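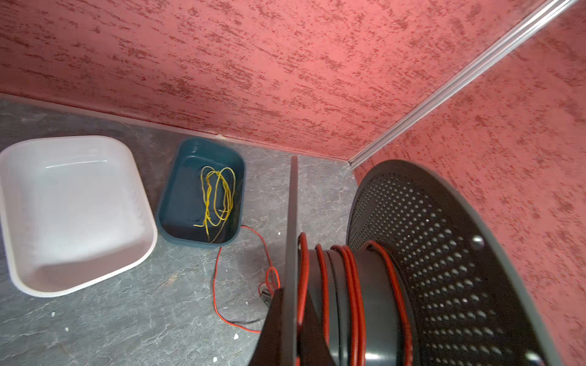

Kumaresan Devadiga wrote in after my last wall post to ask whether you can get a decent brushed plaster look from a tub, or whether you still need to pay someone who knows what they're doing. Well, Kumaresan, I've now put two coats of Tastero on the long wall of my hallway, so let's have a go at that!

Tastero is the ready-mixed one from Skostau. You get a tub of base plaster, a smaller pot of tinted glaze and a wide brush with horribly stiff bristles. I picked the red (there's a sandy one too, and a green I didn't trust). The tub opened easily, the plaster was smooth right to the bottom and it hardly smelled, which was a nice change from the Poduval stuff I used in the back bedroom. That one gave me a headache by lunchtime.

The first coat is dull work. You trowel it on thin, let it go off overnight, then knock back the ridges. The leaflet wants 400 grit and I'd go along with that, as I tried something coarser by the door and you can still see the scratches if the light's on.

The second coat is the fun bit. You put it on a touch thicker and drag the brush through it on the slant while it's still soft, then rub the glaze into the grooves. The tub says you have up to 70 minutes. I'd done my first stretch in half that and was glad of the spare time, mostly for going back over a patch where I'd changed direction without noticing.

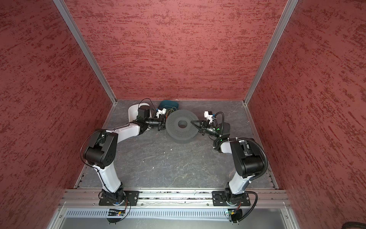
Siiri Kairys says in the comments that the corners are where these kits fall down, and that she ended up with a fat lumpy seam on hers. I had the same worry! My answer was a metal trim strip, bought separately, and I only wish I'd put it in before the first coat. Do one wall up to the strip, leave it a day, then do the other.

Moans? The glaze pot is mean. I ran out with a good bit of wall left, and the refill from Binder (order code 810, if you're hunting for it) came up slightly pinker than the first. You'd have to know where to look, but I do know where to look. The brush also sheds for the first ten minutes, so give it a good bashing outside.

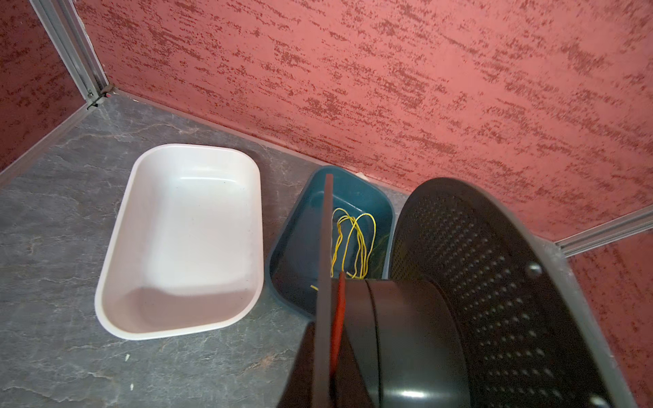

*White tray on the left, teal tray with a tangle of thin yellow wire or string.*

Cleaning up was painless, just warm water and an old washing-up brush, though I'd do it straight away. I left the trowel till after tea and paid for it.

Would I buy it again? Yes, for one wall. I wouldn't fancy a whole room of it, and I'd order two pots of glaze together and mix them in a bucket before starting. Four stars from me, and the green can wait until I've done the skirting.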